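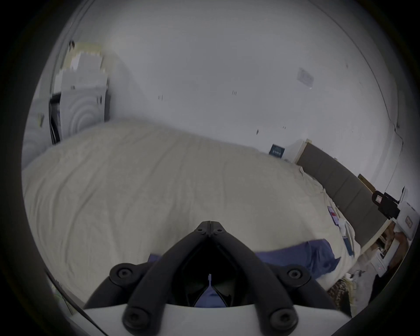 4.2 Folding garments on the bed

Applies to shirts, pants and pillowcases. Sheets are covered in section 4.3.

1. Smooth the bed cover by hand. Deep wrinkles carry through to the fold.

2. Lay the garment flat, clear of the headboard.

3. Take hold of the two upper corners and draw them apart until the top edge is straight.

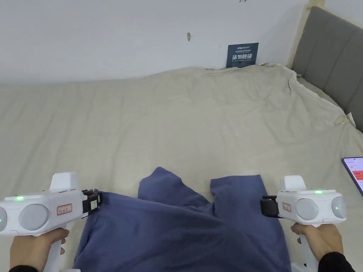

Photo: Waqas Gilani / Sustano

4. Lower the corners together. Do not drop one side first — the fabric twists.

5. Fold lengthwise, then fold in half from the bottom edge up.

NOTE: Soft fabrics may need a second pass at step 3. Allow 28 seconds per garment.

CAUTION: Check pockets before folding. Pens and keys can mark the cover.
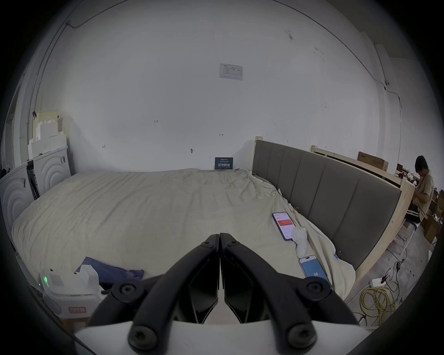 6. Place the folded garment on the stack, with the folded edge facing out. Keep dark and light items in separate stacks.

7. Straighten the cover before starting the next item. If it has slipped over the side of the mattress, pull it back and repeat step 1.

Feniris Home Guide, rev. 2 — 21/11/2024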